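The bench at the end of the line

At the Tukside plant, the day shift used to start with a box of gloves and an argument about the radio. The radio is still there. The gloves are down to one box a week, because fewer hands go near the boards now.

Tukside repairs and repacks control boards for irrigation pumps, 200 of them on a good day. Until last August every board was lifted out of its case by a person, checked, sorted and put back. Four arms do most of the lifting now. They were set up by Linduvcombe, a small integration firm that also wrote the simulator the staff train on.

Glória Cunha worked the sorting bench for eleven years. She was offered a redundancy payment or a place in the first training group, and took the training.

"I thought about the money for a weekend," she says. "Then I thought about what I'd do on the Monday."

Her job title is now cell operator. She looks after two of the arms, clears them when they stop, and spends part of each week in the training room building and testing new tasks on screen before anyone tries them on the floor.
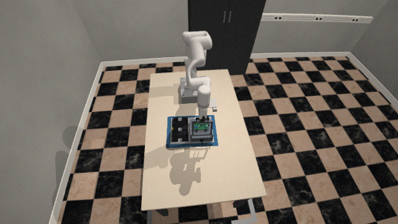

Cunha didn't like the simulator at first. She had expected a manual and got something closer to her son's computer games, down to a checkered marble floor that no factory would pay for. What won her over was being able to get things wrong. A gripper brought down crooked on a real board can write off a part worth $135, and on screen she can do it all morning. The task she teaches new starters has a green board inside a clear box, next to a black organizer on a blue tray, with the arm reaching in from the far end of the table. She makes them stop with the two fingers pointing straight down over the box and look at it from a few angles before they go any further. Most want to rush that bit. She did too.

Not everyone stayed. The sorting and packing crew numbered 38 before the change. Some took the payment, and others moved to the Minhas warehouse across town, where the pay is a little lower and the work is heavier. Jarrah Mahuika went there and came back after four months.

"I missed the people," he says. "But half of them weren't here when I got back, so that was a bit strange."

He says the new work is easier on the shoulders and harder on the head. On the old bench you could talk all day. Now the cells are spaced out, and when an arm faults you have to concentrate — there's a queue building behind you and the screen is telling you so.

Rangi Pirihi, the union delegate, spent most of last year on the retraining agreement. It gives operators paid time in the simulator and a higher rate once they can set up a task alone. He would like the rate to start sooner. Management is considering it, and the two sides meet again next month.

Cunha has a new group of starters to get through before then. She has asked for a second screen in the training room, and a better chair.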